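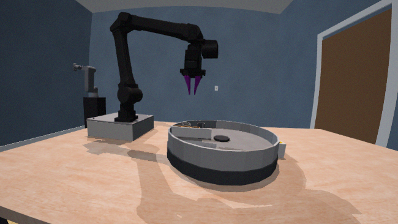
How do you tell whether a water leak is on your side of the meter?

Close the internal stop tap, leave everything alone, and watch the meter. If the dial still moves, the leak is in the supply pipe between the meter and the house. If it stops, the leak is indoors.

I have now done this twice, in two houses, and the second attempt was more instructive because I got it wrong to begin with. What follows is the procedure I should have used.

The meter at our place in Trindesdale is in a boundary box under the pavement, below a plastic lid and a polystyrene plug. The plug is there against frost and should go back afterwards. The dial has black digits for cubic metres and red digits for fractions, plus a small star-shaped wheel that turns at very low flow. The bill is worked out from the black digits. The star is what you want for leak work, as it responds to a trickle that would take hours to shift the last red digit.

I only looked because the bill had gone up. There were no damp patches, no hissing pipes and no greener strip of lawn. The black digits stood at 1244, which matched the bill, so the meter had not been misread or estimated. That is worth checking first.

## The overnight test

The simple version is to note every digit last thing at night, use no water, and read again before anyone gets up. Any difference is leakage, provided you have dealt with the things that draw water unattended. In our house these were:

- a water softener, which regenerates in the small hours
- a dishwasher on a delayed start
- the header tank, which may still be refilling after a late bath

I forgot the softener. The first overnight figure was alarming and completely meaningless. The softener has a bypass valve, and with that turned the second night's figure was much smaller, though still not zero.

## Splitting the system

Next comes the stop tap. Ours is under the kitchen sink behind the bin, and it had not been turned in years. Old stop taps are often seized, and a forced one may begin to weep at the gland nut, so you end the day with one more leak than you started with. Work it back and forth in small movements. If the gland does weep, nip the nut up slightly with a spanner and try again.

There is a second catch. A worn stop tap may not close fully, in which case the star keeps turning and you conclude, wrongly, that the supply pipe has failed. I reached exactly this conclusion and rang Pádraig Moriarty, who fitted our boiler, for a price on digging up the drive. He asked whether I had opened the kitchen cold tap with the stop tap shut. I had not. When I did, it ran in a thin, steady thread and went on running.

So the test needs a test of its own. Shut the stop tap, open the lowest cold tap in the house, and let the pipework drain down. If it stops completely, the stop tap is sound and the meter can be believed. If it keeps dribbling, replace the stop tap before going any further. Ours now has a Fludix quarter-turn valve, full bore, which moves with one finger. With that shut, the star stopped dead. The leak was indoors and the drive was left alone.

## Finding it

Indoors, I isolated one thing at a time and went back out to the meter after each. This is slow with one person and quick with two, one at the valve and the other at the box — a phone call saves a good deal of walking.

The outside tap made no difference. Nor did the washing machine, nor the feed to the header tank. Closing the isolator on the upstairs toilet stopped the star.

The fault was the fill valve. It was not shutting off fully, so the cistern level crept up to the internal overflow and the surplus went down the back of the pan as a film too thin to notice. Older cisterns overflowed through a pipe in the outside wall, where somebody would eventually complain. Modern ones discharge into the bowl in silence.

A square of dry toilet paper pressed against the back of the pan, well after the last flush, will show this at once. Food colouring in the cistern works too. Had I begun with the paper I would have been done in ten minutes.

The diaphragm washer had hardened and taken a ridge. I fitted a new one, set the float a little lower, and repeated the overnight test with the softener bypassed. Every digit was the same in the morning.

## The loss

From the readings either side of the repair, corrected for our normal use, I put the waste at 3907 litres over 30 days. The washer cost less than a sandwich. The new stop tap cost rather more, but it was overdue.

I now read the meter on the first of the month and write it in pencil on the inside of the cupboard door under the sink. The softener is back on. The polystyrene plug had split down one side, so I still need to find a replacement before winter.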